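My house rules for teaching with a hand-held gripper
13/02/2020

I've been meaning to write these down ever since December, when I started doing packing and unpacking sessions at home for the Urkadton project, and I kept telling myself I'd remember them all (I did not).
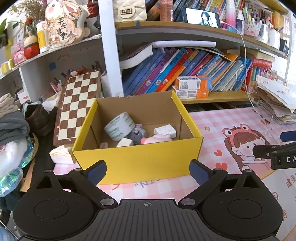 The first rule is the one I break most – start every take with the fingers fully open. Joltby's guide says so on page 4 and I skipped right over it, and then I had to throw out 68 takes in one go, which was a sad evening with a large cup of tea. Now I open them, take a breath, and only then press record.

Second, wipe the finger pads before each session. Skin oil and paper dust build up faster than you'd think, and a soft plush toy will forgive a dirty pad while a roll of tape won't.

Third, leave the room as it is. I used to tidy for an hour beforehand, shoes and books and all, and the folks over at Menbridge very kindly told me to stop. A robot that has only ever met clean desks is going to have a hard time at my house! What I do clear away is anything with a name or address on it, and I ask the family before I start.

Fourth, move at the speed you'd like the robot to move. The Shahbazi checklist puts this near the end and I'd put it at the top, myself. I get hasty after lunch, so I do my slow, fiddly grasps in the morning.

Last one: write down the bad takes too. Our target is 4,000 and I've just gone past 1,000, and my notes on the fumbles are the pages I go back to most.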